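Writing the Thriller: Notes for Session 5, Red Herrings and Fair Play
Anthorpe Evening Classes, January 26, 2021

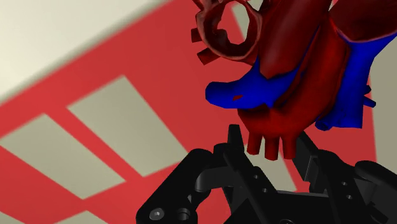

Anwara Kumarasinghe asked on the class board whether a red herring is basically a lie, and if it is, how come readers forgive it in one book and throw the next one across the room. She said she'd finished The Culstead Ferry over the weekend and felt cheated, but couldn't point to the page where the cheating happened.

I love this question so much that I threw out my plan for the session and built it around her. (The stuff on chapter endings moves to next time. Keep the handout.)

So, first thing. A red herring is a true fact that the reader is encouraged to read wrongly. I'd like you to write that in the margin of everything you draft for this course. The gardener really did burn a coat. The widow really was at the train station at midnight. We see it, we put two and two together, we get five, and later we find out the coat was full of moths or the widow was meeting her son. The fact stands. Our reading of it falls over.

A cheat is when the fact itself falls over. The narrator told us the widow was asleep in bed and she wasn't.

That's the easy version, and most of you knew it already. The trouble is all the stuff in between, and The Culstead Ferry lives in the in-between. For those who haven't read it (spoilers from here on, and for the rest of the handout, sorry!), there's a harbor detective, a string of drownings, and a lodger with no past. He won't say where he worked, he keeps his suitcase locked, and he walks out of every conversation as soon as the war comes up. For most of the book he's our man. Then on page 216 we learn he's a deserter, he's been hiding from the army the whole time, and he had nothing to do with the drownings.

Is that fair? I think it is, mostly. Everything he did makes sense for a deserter. Go back and reread his scenes with that in your head and they hold up, and a few of them are better the second time, the one on the jetty especially. That's my test, by the way. Reread the suspect's scenes knowing the answer. If he's behaving like a person with his own problem, you're fine. If he's behaving like a person who knows he's in a mystery, you have a herring that smells.

Where I think Anwara got cheated is somewhere else. It's the killer! We are inside the killer's head in chapter three, for a good long stretch, and he thinks about his breakfast and his sister's wedding and whether the roof will last the winter. He killed someone the night before. It doesn't cross his mind. You could argue that he's cold and wouldn't dwell on it, and the author more or less argues that at the end, but I don't buy it, because this is a man who frets about roof tiles for two paragraphs. A worrier who forgets a murder is a writer hiding something behind her back.

Ways around this, if you're writing from several points of view:

Stay out of the killer's head altogether. Simple, dull, works. The danger is that the reader notices the one door you never open, so leave a couple of innocent people closed too.

Go in, but only while something loud is going on. A man running for a ferry is allowed to think about the ferry.

Go in and let him think about it in words that fit something else. "He hadn't slept since Thomas left" can be grief or it can be guilt. This is hard to do well and I'd say try it in short bursts first.

Now, how many herrings? People always ask and I always squirm. For a full-length novel I'd want two suspects the reader seriously believes in, plus one the detective believes in and the reader doesn't. Past that it starts to feel like a shell game. In short stories, one is plenty. I once wrote a story with five, I was very proud of it, and my writing group couldn't tell me who had died.

Placement matters more than number anyway. Let's look at the Sarkar extract from your packet (the one set in the listening station, opening of chapter nine). It runs to 1256 words and the clue that solves the whole book is in it, in the middle of a list of things in a desk drawer. The herring is in the last line, all by itself, with a paragraph break in front of it. Of course we remember the herring! The last line of a scene is the brightest spot you've got, and the middle of a list is the darkest. So put the true clue in the dark and the false one in the light. You'll start seeing this everywhere and I apologize in advance to anyone who watches TV with you.

A question that came up in last year's group and will probably come up again: does the herring need its own ending? Yes, please. If your second suspect had a locked suitcase, open the suitcase. It can take one sentence. Readers will put up with being wrong, they will not put up with being left standing there. Rirnix is the sad example in the packet. Really good spy story, great double agent, lovely nasty weather all through, and the business with the forged passport just stops. I've read it three times and I still want to know about that passport.

Some of you are writing spies and not murders, and you may be feeling a bit left out. Same rules, with one twist. In a spy novel everyone has a reason to hide things, so being evasive doesn't make anyone look guilty. It's their job. Your herring has to be the opposite, somebody who is strangely open. The analyst who leaves her office unlocked and tells you all about her divorce. Put her next to four clams and the reader will be on her in a second.

In-class exercise, 15 minutes

Take a character from your own draft who did not do it. Give them a secret that has nothing to do with the crime. Write the scene where the detective asks them where they were. They may not lie outright, but they may dodge. Don't tell your partner the secret.

Swap, and spend another 15 minutes on your partner's page. Mark every dodge. Write down what you think the secret is. Then ask.

If your partner guessed it straight off, the dodges are too neat. If they had no idea and don't much care when you tell them, the secret is too small, so give it more weight. An affair is fine but we had an awful lot of affairs last May.

For next session

Read the Sarkar extract again, with a pencil. Underline anything you think is a clue and put a wavy line under anything you think is a herring. Bring your chapter two, printed, with wide margins. And would whoever has my spare copy of The Culstead Ferry pass it on to the next person on the list, there are still four names waiting.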